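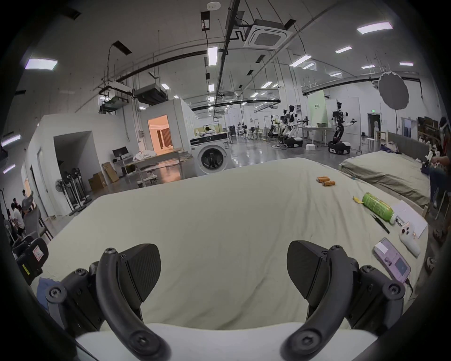
Fig. 2. Batteries, a spray can, tweezers and a controller on a bed sheet.

Section 3: Clearing the room and first-time set-up of the bed frame

Read this section before you raise or lower the Uswood lift-up bed frame for the first time. It covers clearing the mattress, setting the lift arms, loading the storage base and the checks to make after the first two weeks. Assembly of the side rails and headboard is covered in Section 2.

3.1 Before you start

The frame is supplied with the lift arms locked flat. Do not remove the red transport pins until the slats are fitted and the mattress is in place. Without the weight of a mattress the slat platform will rise quickly and with a lot of force.

You will need:
The hex key from the hardware bag
A soft cloth
A second person for steps 4 to 7
The mattress you plan to use with the frame

Leave at least 14 inches of free space between the foot of the bed and the nearest wall or piece of furniture. If the bed stands under a sloping ceiling, measure the height at the foot end as well. The platform is highest there when open.

CAUTION: Keep children and pets out of the room during the whole of this procedure.

3.2 Clearing the mattress

Anything left on top of the bed will slide toward the headboard when the platform goes up. Small items end up in the gap between the mattress and the headboard, and from there they can drop into the hinge. This is the most common cause of a jammed arm.

1. Take off pillows, blankets and any loose covers. A fitted sheet can stay on.
2. Remove all small objects from the sheet. Batteries and pressurized cans must not be left where the hinge could crush them.
3. Run your hand along the gap at the headboard and check that it is clear.

Note: Phone chargers and lamp cords that run behind the headboard should be unplugged and moved to one side. Route them back only after the platform has been opened and closed at least twice.

3.3 Releasing the lift arms

4. Stand at the foot of the bed with your helper on the other side. Each person should be able to reach one transport pin.
5. Press down on the mattress above the arm with one hand. Pull the pin straight out with the other. If the pin will not move, press harder on the mattress. Do not twist the pin or use pliers.
6. Keep both pins. They are needed if the bed is ever taken apart or moved to another address.
7. Take hold of the fabric strap in the middle of the foot rail and lift slowly. For the first third of the travel you carry most of the weight. After that the arms take over and the platform rises by itself.

The platform should come to rest fully open and stay there. If it sinks, the arms are set too light for your mattress – go to 3.4. If it is hard to pull down again, the arms are set too heavy.

WARNING: Never reach into the base while the platform is moving. Hold the strap, not the slats or the side of the frame.

3.4 Adjusting for the weight of the mattress

Each arm bracket has three mounting holes, marked A, B and C. The arms leave the factory in hole B, which suits most spring mattresses. Use hole A for light foam mattresses and hole C for latex or for any mattress with a separate topper.

1. Close the platform and refit both transport pins.
2. Take the mattress off the bed and lift out the four slats nearest the foot. You can now reach the brackets from above.
3. Loosen the upper bolt on one arm with the hex key and move it to the new hole. Tighten until snug.
4. Do the same on the other side. Both arms must always be in the same hole. A frame set unevenly will twist and the slats will work loose.
5. Put back the slats and the mattress, then repeat steps 4 to 7 from 3.3.

Do not oil or grease the arms. The rods are sealed, and oil collects dust that damages the seal. Wipe them with a dry cloth if they get dirty.

3.5 Loading the storage base

The base panels rest on the floor supports and will hold bedding, clothes and suitcases. Put heavier things toward the headboard. Nothing should stand higher than the inside edge of the side rail, including the handles of bags and boxes.

Keep the area around each arm free. A folded blanket pushed against the rod is enough to stop the platform from closing fully, and people then tend to sit on it to force it shut. This bends the bracket and is not covered by the warranty.

Do not store loose batteries, spray cans or other pressurized containers in the base. Air does not move well through it, and items can shift and be knocked each time the bed is opened.

3.6 Checks after two weeks

New joints settle with use. After around two weeks, check the following with the platform open and your helper holding the strap:

Bolts on both arm brackets: tighten if loose
Slat holders: push each one fully onto its peg
Strap stitching: no pulled or broken threads
Center leg: foot touching the floor, lock ring tight

Repeat the check twice a year, and each time the bed has been moved.

3.7 Spare parts

Replacement arms are sold in pairs under part number 623. Do not fit one new arm beside an old one. Pins, strap and slat holders can be ordered separately. Have the label from the inside of the left side rail at hand when you call, as the arm strength depends on the width of the frame.

Section 4 covers cleaning and care of the upholstered headboard.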